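Minutes, Szekeres disassembly group
Jun 17, 2024. Notes by me, Sándor Bozsik, so blame me for the spelling.

We started with the grasp results, as everyone had already read the draft and wanted to argue. I went over the numbers: 524 attempts at the drive caddies, 66 of them failed. Most failures were the fingers closing on a cable next to the tab — very annoying, and I said so at length!

The group agreed the wrist view is good enough to plan from, even with this much wiring near the bay.

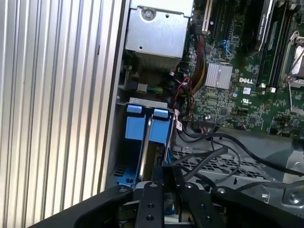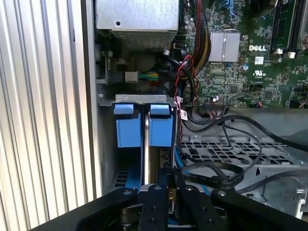 Dell desktop, side open, gripper over the drive bay, both from the wrist camera.

Reading time: 2 min

Next was Liltach, our labeling tool. We have 3596 labeled views now, and I'd like the blue tabs and the cables kept as separate classes (they got merged in the last export, grr). Agreed. I'll fix it and rerun the training.

Long chat about whether to slow the approach over the last 10 millimeters. I'm for it. We'll try both speeds on the same cases and compare before changing the method section.

The Juder paper stays planned for November. Cable routing moved to next time — we ran out of coffee and patience.

Contact: Szekeres group office | © 2024 Surard | Back to top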